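Bristhorpe

Bristhorpe is a residential neighborhood on the east side of Cornmont, between the Skodden rail yard and the river. It has 193 houses and apartment buildings, most of them built for rail workers and their families.

History

The land was farmed by the Pearce family until the rail yard opened. The company bought the lower fields and put up 137 brick row houses on a grid of narrow streets. The streets closest to the yard were named for stations on the line, and those names are still in use.

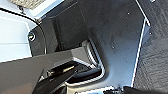
The yard cut most of its jobs after freight moved to the southern line, and many of the houses were sold to their tenants. A flood one October damaged the homes on River Street. Three of them were torn down, and the lots are now a small park.

Housing

A typical row house has two rooms on each floor and a kitchen at the back. The original houses had no closets, so bedrooms were furnished with freestanding wardrobes. Later owners often closed off the space beside the chimney for storage.

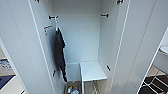 Local historian Marcelino Holanda has written a guide to the row houses, including floor plans of the four main types. Changes to the street fronts need approval from the city.

Transportation

Bus line 3 connects Bristhorpe with downtown Cornmont. The nearest passenger station is Skodden Road.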